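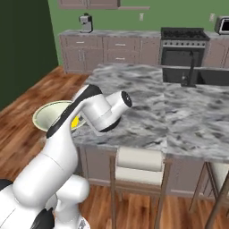
How do you go shopping for a robot?

Imagine your school has decided to buy a robot arm to help in the kitchen. Brilliant! But which one? How long should it be? Who will plug it in? And how much pocket money would you have to save up? (Lots. We'll get to that.)

Start with the job

The first question is never "Which robot looks coolest?", even though that is a very tempting question. It's "What do we want it to do?" Picking up a lemon is one job. Lifting a big pot of soup is quite another, and needs a much stronger arm. Robot makers call the heaviest thing an arm can safely lift its payload. The gripper counts too, so a heavy gripper leaves less strength for the shopping!

How far can it reach?

Stretch out your arm and see what you can touch without moving your feet. That's your reach, and robot arms have one as well. If the arm has to get over the edge of a worktop and down into a bowl, you need to measure the whole trip, including the up-and-over bit. Get out a tape measure and draw a plan of the room on squared paper. Put in the sink, the cooker and the stools — especially the stools, as people forget that chairs move about and robots can bump into them.

Try it in a pretend kitchen

Now for my favourite part. Before anyone spends a penny, engineers can build the kitchen inside a computer, a bit like a video game. The kitchen at the top of this page was made that way. You can put a pretend arm in a pretend room and find out if it reaches the fruit. If it doesn't, you just move it and have another go! No broken bowls, no squashed lemons, and nothing to send back to the shop.

Olga Toledo plans robot kitchens for a company called Drokimo. She once tried 17 different spots for the same arm before she picked one. "The best place was a corner I'd crossed out on the first morning," she told us.

Adding it all up

A robot's price tag is only the beginning. You might also need:

a gripper, which is often sold separately
a strong stand, so the arm doesn't wobble
lessons for the people who will use it
spare parts and check-ups
electricity, every single day it's switched on

Let's do a pretend budget for a small classroom robot arm. Say the stand costs £200 and the gripper costs £100. The arm itself costs £1,405. Add them together and you get £1,705, and you haven't paid for a single lesson or spare part yet! Big arms for real kitchens and factories can cost far more than that.

Your turn

Pick a job at home that you'd love a robot to do. Write down what it would have to lift, measure how far it would have to reach, and draw your plan of the room. Then make a list of everything you'd need to buy. Ask a grown-up to help you look up some prices, and don't forget the plug!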